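Do concept albums hold a listener for longer?
Project report, music and media module
2023-06-14

Reviewers keep telling us that a concept album "rewards the full listen". We wanted to know whether anyone listens that way. We took two records by the band Kudo: Sarent, sold as a single story in nine parts, and Mulitz, which is a plain set of songs. The small label Bumitz gave us play figures for March, 3,000 for the first and 2,000 for the second.

The label was pleased with that gap. We are less sure what it means, as a play was logged whenever any track was started, and Sarent has more tracks. 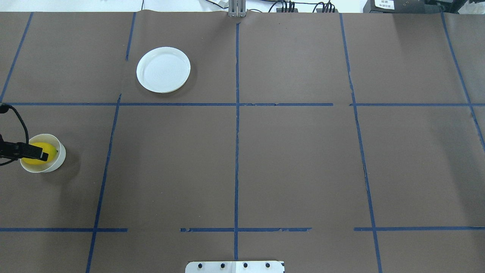

Our own listening test was meant to settle the matter. Each student heard both albums and noted where their attention went. We sorted the replies by track and by reason for drifting off, a grid much like the blue tape on brown paper, with lines that slant and break where they ought to meet. "Bored" and "distracted" overlapped badly. Only three students said they had followed the plot of Sarent, and two of those had read the sleeve notes first.

We can't say the story kept anybody listening. The long instrumental in part four lost most of the group, and the linking narration irritated even those who liked the songs. A repeat of the test should hide the titles and the notes.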